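Häufige Fragen zum Tischdecken mit der Deckhilfe

Schön, dass Sie hier gelandet sind! Auf dieser Seite sammeln wir, was uns nach unseren Tischkursen in Plitbridge immer wieder geschrieben wird. Wenn Ihre Frage fehlt, schreiben Sie uns gern, wir ergänzen die Seite in der Regel einmal im Monat (im Mai machen wir Pause).

Was ist eine Deckhilfe überhaupt?
Eine Markierung auf der Tischplatte, die zeigt, wo der Platz eines Gastes beginnt und wo er endet. Viele kennen das als Platzset, nur verrutscht ein Set eben, gerade wenn Kinder mitdecken. Wir kleben deshalb ein Rechteck mit Klebeband direkt auf den Tisch. Lachlan Drummond hat das in unseren ersten Kursen eingeführt, damals noch mit Malerkrepp, das aber schon nach ein paar Abenden ausfranste.

Wie groß soll das Rechteck sein?
Wir nehmen 40 cm in der Breite, und in der Tiefe das, was Ihr größter Teller verlangt, plus ein bisschen Luft. Messen Sie lieber vorher nach, besonders wenn Sie noch das alte Geschirr der Großeltern im Schrank haben, da fallen die Teller oft kleiner aus, als man sie in Erinnerung hat.

Schadet das Klebeband einer Holzplatte?
Auf einer gut geölten oder lackierten Platte haben wir bisher keine Spuren gehabt. Frisch geölte Flächen bitte mindestens 24 Stunden ruhen lassen und das Band zuerst an einer Stelle ausprobieren, die man später nicht sieht. Reste gehen mit etwas Speiseöl und einem weichen Tuch weg. Bitte kein Scheuerschwamm!

Muss das Besteck zusammenpassen?
Ach was. Zum Üben nehmen wir alles, was die Schublade hergibt, und eigentlich mögen wir es so am liebsten. Die Gabel kommt links neben den Teller, das Messer rechts mit der Schneide nach innen, der Suppenlöffel rechts daneben. Wer eine Schüssel statt eines Tellers deckt, stellt sie mitten ins Rechteck.

Womit fange ich an?
Legen Sie erst einmal alles, was Sie brauchen, außerhalb der Markierung bereit und lassen Sie das Rechteck noch frei. So sieht man gleich, ob etwas fehlt, und läuft nicht dreimal zurück in die Küche.

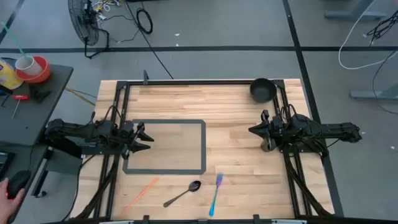 Löffel und Gabel unterhalb der Markierung, die Schüssel oben rechts in der Ecke.

Wohin mit Bechern und Trinkhalmen?
Die kommen bei uns zum Schluss, und bis dahin stehen sie auf einem Beistelltisch. Mit kleinen Kindern würde ich nicht mehr als 2 Becher gleichzeitig hinüberbringen lassen, auch wenn das Gedränge dann groß ist.

Gibt es die Kurse auch anderswo?
Zurzeit nur in Plitbridge. Über einen Termin in Cáceres sprechen wir gerade, und sobald wir einen Raum mit genügend Tischen gefunden haben, steht er hier auf der Seite.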